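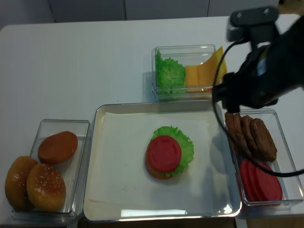 Loose cables have stopped more of my afternoons than any bad bit of code, and if you keep a small arm on a table at home or in a shared workshop I'd put them at the very top of your list of things to look at. Ours was learning to put together a toy hamburger (bun, lettuce, tomato, all the trimmings) when it stalled halfway down with a fault light and wouldn't budge. Look at how the black cable swings out past the cheese slices and comes back down in front of the patties and tomatoes. A loop like that is lovely and generous while the arm is up high, but when the gripper drops into the bin and turns, the slack has to go somewhere, and on our bad day it went under the rim of the bin and pulled tight. The bin came up with it, the tomato slices went all over the floor, and Mohit, bless him, put his hand out to catch them.

So that is the first tip, really, and it's about people more than cables. Never reach in to save something. Plastic tomatoes bounce. Hit the stop, wait until the arm has properly settled, and only then go in. Mohit got away with a pinched knuckle and a strong cup of tea, but the joint was still trying to finish its move when he touched it and it could have been a good deal nastier. We've since moved the stop button to the front left of the table, where either hand finds it without looking. It used to live behind the power supply, and I'm rather ashamed of that.

Now for the cable itself. With the power off, move the arm gently by hand to the furthest corner it will ever need, then to the nearest, then as low as it goes, and watch the cable the whole time. Allow enough for the longest reach and not a great deal more. Fix it at the wrist first, then at the elbow, and leave a soft bend at each joint. Aurelia swears by hook and loop straps over zip ties and I've come round to her way of thinking, as you'll be undoing them again by teatime.

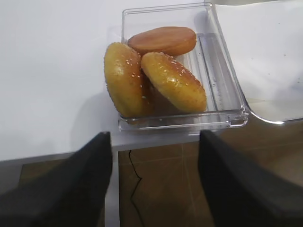
Check the plug end as well. After our snag everything looked fine, and the arm ran happily for two days before it began dropping out whenever the wrist turned to the left. Jocelyn found it in the end by wiggling the connector with the motors off and the log running on the laptop, fault 98 every time, clear as you like. One pin had bent a little. I had already taken half the base apart by then, so please do the wiggling first and save yourself the bother of all those tiny screws.

A dab of museum putty under each corner of a bin keeps it where you put it and peels off cleanly afterwards. It won't beat a snagged cable but it does help with the small knocks. And run the first go after any repair at quarter speed, with your sleeves rolled up and long hair tied back.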